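3.2 Clothing and Bedding in Returnees' Accounts

The interviews were coded in two passes. The first pass marked every mention of a date, a unit, or a place name. The second marked household objects, which earlier work on postwar return has mostly left to one side. Of the 2,781 coded passages, 490 refer to something in the home, and clothing and bedding together form the largest group. We did not expect this when the interview guide was written, and the guide has no question on the subject.

Speakers raised these objects when asked about the first weeks after discharge. A former supply clerk from Totwood was asked how he was received by the town. He answered with a long account of the bed in his parents' house, which had been made up for him and which he did not use for 11 nights. He slept on the floor beside it – the mattress, he said, was too soft to keep him alert. His mother changed the sheets every week all the same. Similar accounts come from 18 other speakers, and they do not divide neatly by branch or by length of service.

Uniforms come up less often than we had assumed. Most speakers could say where theirs was stored, but few had much to say about it. Civilian clothes drew longer answers. Men and women who left the service in their early twenties often found that the clothes they had left behind no longer fit, and several described the first garment they bought with their own money in some detail, down to the shop and the price. Cârstea argues that such purchases mark the end of service more clearly for the individual than the discharge papers do. Our material supports this in part. It is strongest for those who came back alone and weakest for those who returned with a large group and were met by some kind of public event.
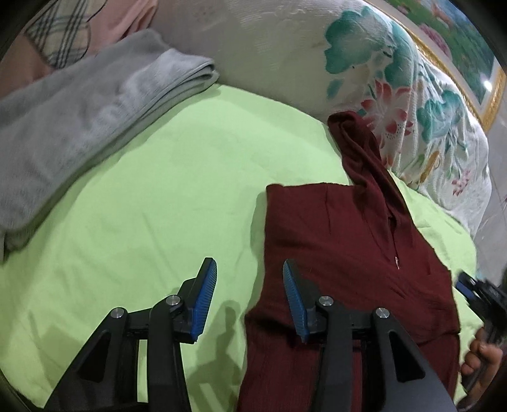
Figure 4. Knitted hoodie with a short front opening, laid on a green bed sheet.

A second pattern concerns who tells the story. In the Gristance interviews, which were recorded with a spouse or parent in the room, the relative often supplied the detail about bedding or clothes and the veteran confirmed it. In the Totwood interviews the veteran was recorded alone, and these details were fewer and came later in the session. We cannot separate the effect of the setting from the effect of age, as the Gristance group is older. Margareta Cârstea, who led the Gristance recordings, kept notes on who spoke first after each question, and we have used those notes where the audio is unclear.

Two cases do not fit. The speaker we call Rozīte served two tours and moved to a different state after the second, into a furnished apartment. She reported no attachment to any object from that period and seemed puzzled by the follow-up question. The speaker we call Utau kept everything, including receipts, and read from them during the interview. Both transcripts were checked against the recordings on 9/28/19, and a short list of corrections was added in the same month. Neither case changes the totals given above, but both are left out of the comparison by setting in Section 3.3, where the number of household passages is set against the total length of each interview.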